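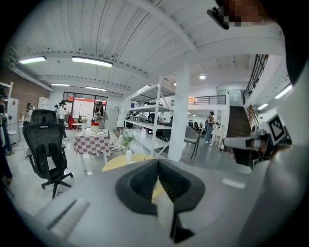
What do you do about the echo in a big room with a metal ceiling and a brick wall?
Start with soft stuff: rugs, curtains, anything thick and fuzzy. If that doesn't get you there, hang acoustic panels from the ceiling.

Old Buildings > Shared Spaces > Ceilings and Lighting

Forums New Posts Search Log In

White metal ceiling, brick wall, way too loud. Panels or no panels?

brickandbeans
Hi all! Longtime reader, first thread. We've got the ground floor of an old place we call the Mutari building, and I love it to pieces, I really do. Red-brown brick down one side, white corrugated metal overhead, this big thick curved white beam, glass door at the far end, stairs over to the right. It photographs great. It sounds like the inside of a trash can. When there's a group in here and two conversations going, you end up shouting across one of the little tables at a person who is right there.

The other thing is the lights. We've got long strips, short strips and one round recessed one, and they don't match in color after dark. I want to fix both at once if the ladders are coming out anyway. Budget is not huge. What would you do first?

tinroof_lou
Sound first, lights second. I had the same type of ceiling in a workshop and the ribs do break things up a little, but not as much as people tell you. Hang panels flat, a foot or so under the metal, so both faces soak up noise. I used 14 of the Dorno felt ones and the difference was huge by that same evening. My wife came in and asked if I'd turned something off.

brickandbeans
Ooh, did you hang them in rows or scatter them? I keep picturing a dentist's office.

tinroof_lou
Rows, between the lights. Scattered looked like I'd dropped them. Mine are white and you stop seeing them after a week.

half_inch_gap
Gonna push back on this. You've got a gorgeous ceiling and the first suggestion is to cover it up? Do the floor and the walls first. A couple of real rugs with felt pads under them, heavy curtains near the glass, something upholstered to sit on. People skip right past this and go buy panels. I spent less than a third of what my neighbor spent and my place sounds fine.

tinroof_lou
Fine for how many people though? Your place is you and a dog.

half_inch_gap
Me, a dog, and 19 of my relatives at Thanksgiving, thank you very much.

oldpaintcan
I'm with half_inch on the rugs and with lou on the panels, so everybody can be mad at me. A rug won't do much for that low boomy stuff. It takes the sharp clatter off, chairs and heels and dishes, and that might be all you need. Borrow some before you buy any. We dragged in every rug and comforter we had and left them there for a whole Saturday-sized crowd and then we knew.

Please, please don't hang anything on the brick until you know what the mortar is like. Ours was so soft I could scratch it out with a key. I put anchors in it anyway (I was younger) and one let go at two in the morning and I thought we were being robbed.

brickandbeans
Ha, oh no. Ours seems solid but I haven't poked at it much. We have the fridge and the white shelves on that side so there isn't a ton of open brick to hang on anyway, once you count the cabinet farther back.

quietcornerplease
Is the fridge part of the noise? I'm asking because ours was. It was touching the wall and the whole thing hummed. I pulled it out a few inches, leveled the feet, and put a rubber mat under it from Gumede Supply for 16 bucks. Best money I ever spent in that room. Open shelves are good for you too, by the way. Stuff them unevenly! Books, folded towels, whatever you've got.

brickandbeans
I have never once thought about the fridge. Going to go put my ear on it.

strip_light_sam
Nobody's touched the light question so I will. Don't replace the fixtures. Get up there and read what's printed on each tube, write it down, and buy one color for the lot. Mixed tubes are almost always years of different people grabbing whatever the store had. White ceiling throws a lot of light back at you so I'd go warmer than you think, 3000K or so, and see if you can get the back half on its own switch.

oldpaintcan
Disagree on 3000K! With red brick that goes orange fast. I'd stay at 3500.

strip_light_sam
Orange is nice in the evening.

oldpaintcan
Orange is nice if you don't have to read labels in it.

half_inch_gap
Has anybody painted a metal ceiling with that Zanorex sound-damping paint? It was $89 a can when I looked and I'd love to hear it's good.

tinroof_lou
Did one coat on a test section. Nice white. Didn't hear any difference. Save it for the rugs.

brickandbeans
OK, update from the fridge: it hums, and the side of it was right up against the shelving. Moved it over a hair and that buzz is gone, so thank you quietcornerplease!! Plan for now is borrowed rugs this month, then a row of panels over the tables if it's still bad by October. Tubes are getting read as soon as I find someone taller than me. Still undecided on 3000 or 3500, so I'm buying one of each and we'll fight about it in person.

oldpaintcan
3500.

Related threads
Painting over old brick: regrets?
Glass door at the end of a long room, cold drafts
Open shelving next to a fridge, how much gap
Curved beam, what color did you go with
Quiet chairs for a hard floor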